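Call for Participants: Okel Two-Hand Sorting Cell, Pilot Group

Posted March 18, 2018

Okel is looking for small and mid-size workshops to take part in a pilot of its two-hand sorting cell. The cell is meant for shops that machine parts in short runs and now sort them by hand at the end of a belt. We have been running it at our Otbridge site and are ready to place it with outside users.

Participants get the use of one cell for the length of the pilot, with setup and training included. In return we ask for floor space, parts, a trained operator on each shift the cell is used, and a short written log.

What the cell is

The cell is a pair of jointed hands on arms, set up in front of a belt conveyor, with open plastic bins within reach. Parts come along the belt. The hands pick them up and place them in the bin you have assigned to that part. The software was written by our group in Otbridge and the operator screen is in English and French.

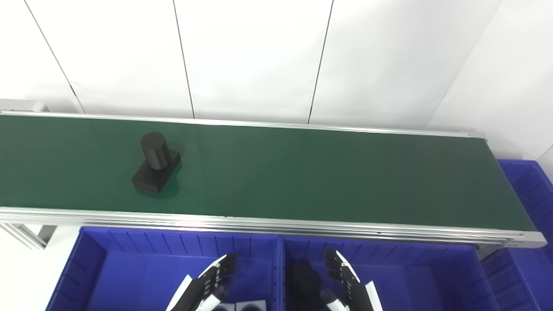
Each cell ships with its own conveyor, but we would like at least one participant to try it with a belt already on the floor. If you want to be that shop, say so in your application and give the belt width, the height from the floor, and the make of the drive. Valentin Royer will look at these before anything is agreed.

We are not offering the cell for food, for medical products, or for any part with a live edge. Parts over the weight limit on the data sheet are also out. The data sheet is sent with the application form.

What we want to learn

In-house we have worked with a limited range of parts. We need to see parts that come from someone else's drawings, with finishes we did not choose. Dark parts are of special interest, and so are parts made of two simple shapes put together, where the hand has to choose which one to hold.

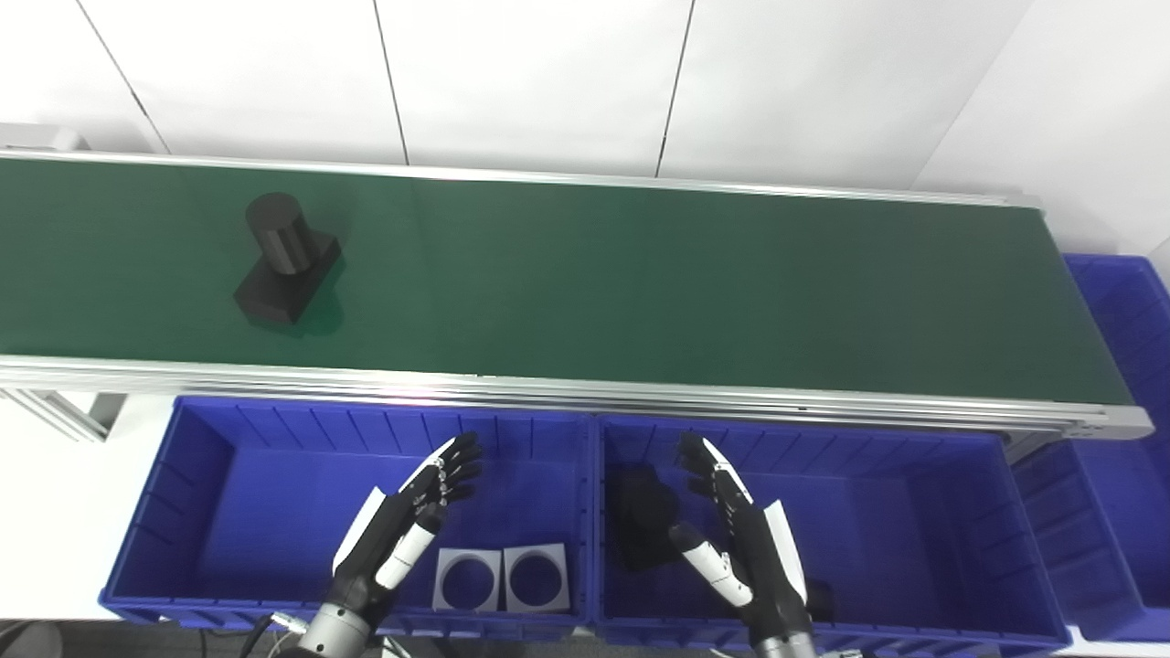
Black part on the belt, gray square parts in the left bin.

We also want to know how long it takes a person with no robotics background to teach the cell a new part. Our own staff are not a fair test of this. Please do not assign your automation engineer as the only operator, even if you have one.

Who can apply

Workshops with up to 200 employees may apply. You should be within a day's drive of Otbridge or Ferrand, as those are the two places our service people work from. Shops in Skenanstead can apply but will be served from Otbridge, and visits may take longer to arrange.

You will need:

Floor space of 30 square meters, level, with a door wide enough for a pallet truck.

A part family you make regularly, with at least 300 pieces you can set aside for the pilot. They can go back into your stock afterward if they pass your inspection.

Even overhead lighting. We can lend lamps.

Two people who can come to Otbridge for training before the cell is delivered.

A wired network connection near the cell. Wireless has given us trouble in shops with a lot of steel racking.

What it costs

There is no fee. Okel pays for delivery, setup, training, and removal. You pay for power and for your own people's time. If a hand is damaged in normal use we replace it. If it is damaged because the guarding was taken down, we will send a bill.

Participants may buy their cell at the end at a reduced price — there is no obligation, and most of the terms are in the agreement you will get with the form.

How the pilot runs
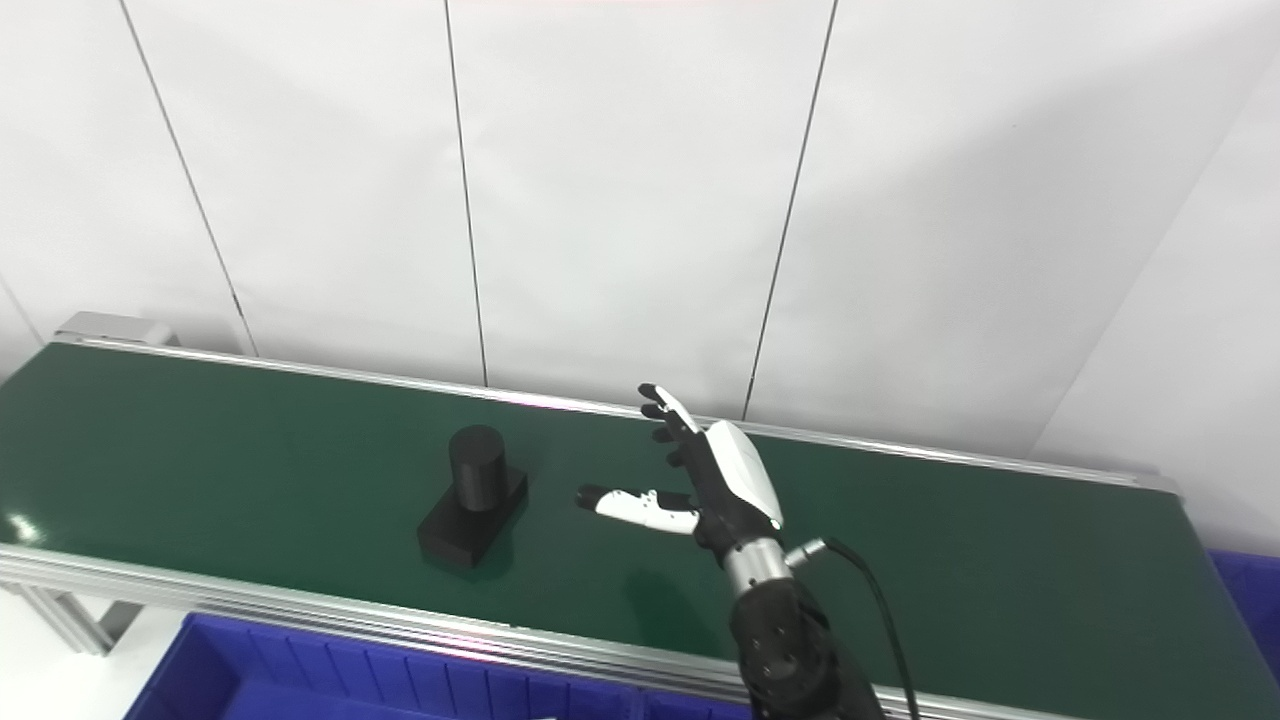
1. Application. Fill in the form and send drawings or photos of your parts. Ysaline Tessier reads every application and will call you if something is missing.

2. Site visit. Loïc Lebrun or Refilwe Lekota will come and measure the space and talk to the people who will run the cell.

3. Training. Your two operators spend four days with us in Otbridge. Lunch is provided, hotel is not.

4. Delivery and setup. The first cells go out in September.

5. Use and log. One page a week is enough. Write down stops, dropped parts, and anything you had to do by hand.

To ask for the form, write to Aparecida Godoy at the Okel office in Otbridge, with your company name, town, and a line or two on what you make. Applications in French are accepted.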